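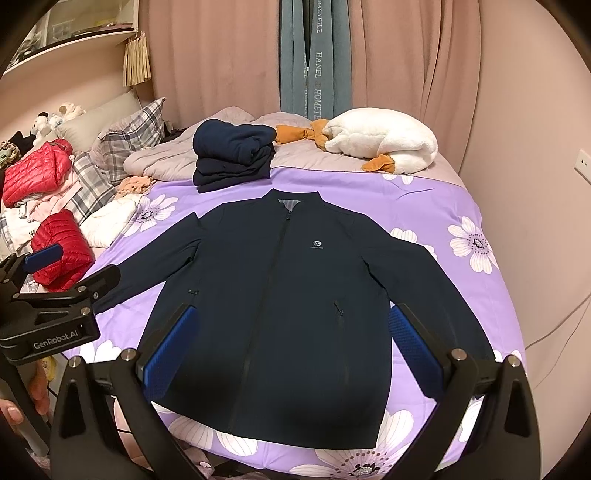 From: Qistina Harahap
To: the textiles and tinkering list
Subject: Re: Open day at Plirholm, anyone going?

Hi all,

Rohani wrote:

> Is anybody heading out to the Plirholm open day in October? I can't
> get there this year and I'm dying to know what they've got going on
> the laundry side. Last time it was all pallets and parcel arms. If
> you go, please ask whether a robot can fold a jacket yet, and how
> they're teaching it. Zips and collars especially!
> Rohani Manurung

I went! Took the early train out to Mokholm and the shuttle from there, and I was in the door before 10 with a very average flat white. They had 35 stands this year, which is a fair few more than I could get around on my sore feet.

The laundry side has come a long way, Rohani. The Ovon crew had a double bed made up in the back hall and ran a folding demo every hour. The arm did tea towels beautifully, T-shirts pretty well, and then a zip-up jacket, which took it three goes (big cheer when it got there). It likes to start with the jacket flat on its back, sleeves straight out to the sides, and it goes for the hem. Stand-up collars are still a pain, as you guessed. They spring back up and the whole bundle goes lopsided.

As for the teaching, it's mostly people with hand-held grippers, folding their own washing on their own beds. Ovon reckon they want 1000 jacket folds before they'll let the arm loose on anything padded, and they're at 800. Puffers are next on the list and the bloke running the demo did not look thrilled about it!

I had a turn with one of the hand grippers myself. It's a bit like eating chips with barbecue tongs. Two blunt jaws, no feel for the fabric at all, and the first thing I did was drag the doona halfway off the bed. By the third jacket I'd worked out that you slide in low and close gently, then lift straight up. My wrist knew all about it the next morning.

Couple of practical things for anyone going next year: parking is hopeless, so get the shuttle. Book the hands-on session as soon as you arrive, there were 52 spots and they were gone before lunch. The sausage sizzle is cash only.

I grabbed a spare programme for you, Rohani, and I'll drop it in the post this week. Does anyone know if Ovon are bringing the bed demo up our way? I forgot to ask and I'd go again.

Cheers,
Qistina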